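# Clotmont workshop's tidy-up arm still has plenty to prove

September 10, 2018

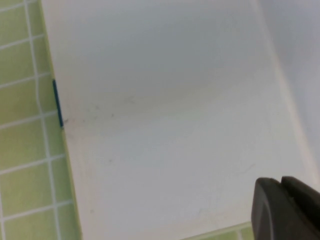 The shared workshop at Clotmont says its home-built robot arm will be clearing benches and wiping down surfaces by October. On the strength of what has been shown to members so far, that looks hopeful.

The arm, known as the Vemer, has been under construction for 22 weeks in the back half of the building. It has a two-fingered black gripper and a small camera mounted close to it, and it is meant to find loose items, pick them up and drop them in a tray. The group behind it claims 90 successful pickups out of 100 in its latest run of tests.

That figure needs some unpacking. The tests used one object, a foam block, put down by hand in much the same spot each time. The notes pinned up beside the build don't say what counted as a success, or whether a block that was dropped on the way to the tray was scored as a pickup. A request for the full log was met with a promise to post it once it had been cleaned up.

Pale surfaces are the other sore point. The camera has had trouble judging height over plain white panels, where there is little for it to lock on to, and the current fix is to slow the arm right down as it nears anything light-coloured. One pickup timed by a visitor took 31 seconds. Most people could clear the whole bench in that.

A similar project at Brikemstead was announced with the same sort of confidence and ended up as a parts bin. Its builders blamed cheap servos. Clotmont has spent more on its motors, bought through the supplier Guérin, and the joints do seem to have less slop in them. Whether the software is any better is harder to tell from a bench demonstration run by the people who wrote it.

Members have been asked to chip in for a second gripper before the first has handled a mug, a rag or a screwdriver. It would be reasonable to ask to see those three first. The next open night is in October, and the group says visitors will be able to bring their own objects for the arm to try.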